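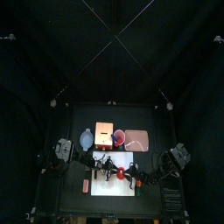

The back row as I keep it now: blue oval dish, wooden box, pink container, with the white board left for whatever is being used.

Subject: Re: [fondon-smallspaces] Slotted box and too many pots on one table

Hello all,

I've left the original message at the bottom for anyone who gets the digest. I'll take the questions in the order they were asked, apart from the one about paint, which I've put near the end.

First, the table. Mine is dark and I found it very hard to see small things on it, particularly in the evening. Screws, the black clips off the curtain rail and anything in brown would vanish. I tried a tea towel, then a sheet of lining paper, and in the end I put a white board down in the middle and left the dark table showing round it. The board is where things get done and the dark part behind it is where things are kept. If something is on the board at the end of the day, it has to go back in the row or out of the room.

I have black curtains round the back and sides, full length. They were bought for the light, but they have turned out to be a good backdrop for coloured containers. I can pick out the pink or the blue without reading a label. I had labels for the first winter and they curled.

You asked how many containers is too many. I can't give a number. I go by whether they all stand in one row without touching the board. When they started to stand two deep I was knocking the front ones over to reach the back ones, so I took everything off the table one Sunday and put back only what I had touched that month. What I hadn't touched went into a crate under the stairs. I have been back to that crate 2 times, both for string.

The oval dish has a little handle at each end and I would recommend that shape to anybody. It takes long things lying flat (pencils, the small ruler, paintbrushes) and you can lift it with both hands and carry it to the sink without tipping it. I put it at the left end of the row, lengthways, so it uses up less of the width. I tried it the other way round, sideways on, and lost the room for the box.

Now the box. Yours sounds much like mine, although mine may be a bit bigger. The sides on mine are red and the top has been left as bare wood, with a long slot cut in it and a small round hole near the slot. I use the slot for paper: receipts, the tear-off part of bills, library slips. They go in folded once. The hole I don't use for much. A friend suggested standing a pencil in it, and I did for a while, but it got in the way of posting the paper, so the pencil went back in the dish.

On whether to empty it weekly or monthly, I do it monthly, and I write down what comes out in the back of the house book. In January there were 30 slips, and most of them could have gone straight in the bin on the day. I am trying to be stricter about it. If you are keeping receipts for the guarantee, staple them to the booklet and don't post them in the box at all. I lost one for a Fahy kettle that way and had to argue with the shop over it.

Cups next. You said yours fall over when there is anything tall in them, and you asked if it was worth weighting the bottoms. I wouldn't. I had dried peas in the bottom of one and they were a nuisance every time I washed it. What worked for me was to stop overfilling them. 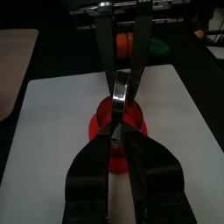

I'd keep one plain cup with nothing stored in it at all. Mine is red. It gets used for whatever job is on the go, so if I'm sorting cutlery it has a spoon or two standing in it, and if I'm mending it has the reel and the scissors. When the job is done it is emptied and goes back empty. It took the household a long time to accept this. People see an empty cup and want to put a pen in it. I have found that leaving it upside down helps.

As to plastic, metal or china, I've used all three. China is steadier but I have chipped two rims on the tap. Metal makes a noise when you drop things in, and I work at the table after other people have gone to bed. Plastic is fine for most things. Go for a straight-sided one with a wide mouth so you can get your hand in to wipe it. The narrow ones from Costex are cheaper but they hold a ring of dust at the bottom that you can't reach, even with a bottle brush.

Clear or coloured is partly taste. I like a clear cup for odd shapes that I won't remember by name, the sort of thing you recognise when you see it. I like a coloured one for things I reach for without looking. If you only have room for two, have one of each.

Somebody else on the list (I think it was in the Purnier thread, message 418 in the archive) said that small round things should be kept stacked inside each other. I agree with that as far as bowls go. With rings, lids and bases I've had better luck keeping them as sets. A ring goes with the disc it belongs to, and the set gets put away together even if it takes up more space. Otherwise I end up with a cup full of rings and a dish full of bases and have to try each one against the others. 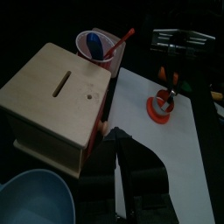 I said I'd come to paint. You asked whether to paint the lid of the box to match the sides. I'd leave the lid alone. It does get marked, and there's no point pretending otherwise, but on bare wood the marks are easy to live with and a light rub with fine paper takes the worst of them down. On a painted lid each scrape shows as a different colour and you are touching it up all the time. The sides are another matter, as hands don't go there so much. If you do paint them, take the knob off first. Mine is a plain round wooden one and I would have been sorry to get red on it.

One more thing on the slot. If yours has a rough edge it will tear thin paper as it goes in, and then the torn piece sits just inside where you can't get hold of it. Wrap fine sandpaper round a lolly stick and run it along both edges until a till receipt slides in without catching. Ten minutes at most. Blow the dust out afterwards and wipe the inside with a dry cloth. Don't use a wet one, as the grain will come up and you'll be back where you began.

For the gap between the box and the next container, leave enough for your fingers. I know it looks like wasted space. I had mine tight up against each other at first and every time I took one out its neighbour came too. I now leave a finger's width beside the box and rather less between the others. The pink one lives next to the box because it is the one I move least. It has a dark blue thing and a bright red one in it at present, and before that it was seed packets.

You also wondered about a tray under the whole row so that it could be lifted off in one go for dusting. I had a tray for some months. It was handy on the day I dusted, but it raised everything just enough that I misjudged the height the rest of the time, and small things rolled off the lip and down the back of the table. If your table is against a wall it might be less of a bother. Mine has only the curtains behind it, and things that go under a curtain stay there until spring. I dust with the row in place now. Slide everything to the left, wipe the right, slide it back, wipe the left.

I don't know of anywhere local that sells the boxes ready made. Mine came without any maker's name that I could find. The people at the Fondon market who do the bread crates might cut you a slot in a lid if you take them a drawing. Take a receipt with you as well, so that they can see the width you need.

I'd be glad to hear how other people deal with cables on a table like this. I have not got that part right and have nothing useful to say about it.

All the best from the Fondon end

----- Original message -----
Subject: [fondon-smallspaces] Slotted box and too many pots on one table
Sent: Sunday evening

Hello everyone,

I am new to the list and have been reading back through the archive, which is up to 2,729 messages by my reckoning, so forgive me if this has been covered.

I have one small table for everything: letters, mending, pens, bits of toys, the lot. I was given a wooden box with a slot in the top and a drawer, and I like it, but I'm not sure what it ought to be for. At the moment it has paper in it and I never know when to empty it. The lid is bare and the sides are painted. Should I paint the lid to match?

I also have a lot of cups and pots, and the cups fall over when I put anything tall in them. Is it worth putting a weight in the bottom? Does it matter whether they're plastic, metal or china, and does anybody prefer clear ones? How many is too many?

Lastly, would a tray under the whole lot be a good idea for dusting?

Thank you for any advice. I'm in no hurry.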